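Uvent square marker labels, 200 pack - four and a half stars from me

I'd been printing my own markers on office paper and cutting them out with scissors, and they looked dreadful after a week. So when the Clalbridge shop had these in I grabbed a pack. You get 200 labels on 5 sheets, every pattern different, plus a little card telling you which number is which (keep it safe, I've already lost mine once).

They peel off nicely and you get a few seconds to nudge them straight before they grab. I like that there's a white margin round the black square too, it gives you something to hold and it looks tidy on white plastic.
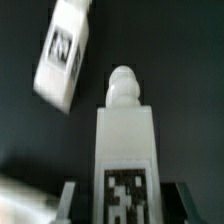
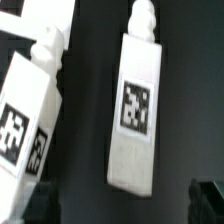
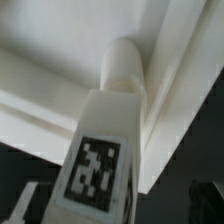 Photos: Wakana Arai

Putting one on the front and another round the side is where I slowed down. On a narrow side you really do need to line it up with the edge first, and I wasted three before I got the knack! The black is lovely and dark, much better than my old printer managed.

Moans? The backing sheet curls, and the numbers on it are tiny. I also tried the Khokhar ones last October and they were thicker, but the corners lifted on me. I'd buy these again - probably the 456 pack next time, if Clalbridge ever gets it back in stock.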